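Kidari sim runs – house rules FAQ

Last edited Aug 19, 2024. Short answers only, ask in the channel if yours is missing.

Do the rules apply in simulation too?
Yes. Same sign-off, same logging, same naming. People skip steps in sim and then skip them on the Lusa cell.

What has to be written down before a run?
Scene version, gripper model, random seed, controller build. All of it in the run sheet, not in chat. No seed – the run doesn't count.

Start pose?
Fingers open, nothing between them. Let it settle for 600 steps, then start the log. If the gripper drifts while settling, stop and file it under "physics", not "control".

Can I decorate the scene?
Rugs, paintings, doors, fine. Keep them out of the reach zone and give them collision shapes anyway. A door with no collision shape let an arm swing straight through it in run 347 and the checker passed it. We don't want that agian.

Which camera view do I save?
The wrist view, every time, plus one fixed view if you have disk space. Both fingertips need to be in the wrist view at start. Check before you launch, not after. 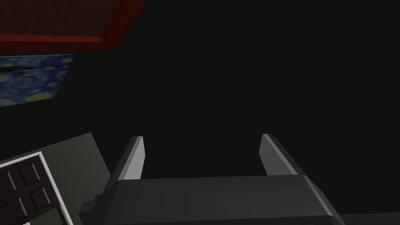 Wiebke Petersen wrote in to say the open-finger rule is too loose. Her point: "open" should be a number in the run sheet, read back from the simulator, because two people will eyeball the same gap and disagree. She'd also like the run refused outright if the number is missing.

Fair. Going into the September version. Until then put the finger opening in the notes field, in millimeters.

Speed limits?
Use the real ones from the Meinecke sheet. Do not raise them becuase "it's only sim". If you need faster wall-clock time, speed up the simulator, leave the joint limits alone.

How many clean runs before hardware?
Nine in a row, different seeds. One collision and you start over. Yes, even a light touch on a wall.

Does a stop button matter in sim?
Yes. Bind it to a key and test it once per session. Write the test in the sheet.

Who can change the limits file?
Anyone can propose, two people approve. Never your own change.

How long do we keep logs?
Flendow keeps everything up to the storage cap. Over 1325 runs in there now, so use tags. Untagged runs get deleted first.

My run failed, do I still upload it?
Yes. Failed ones especially. Mark the step where it went wrong and leave the rest as is, no trimming.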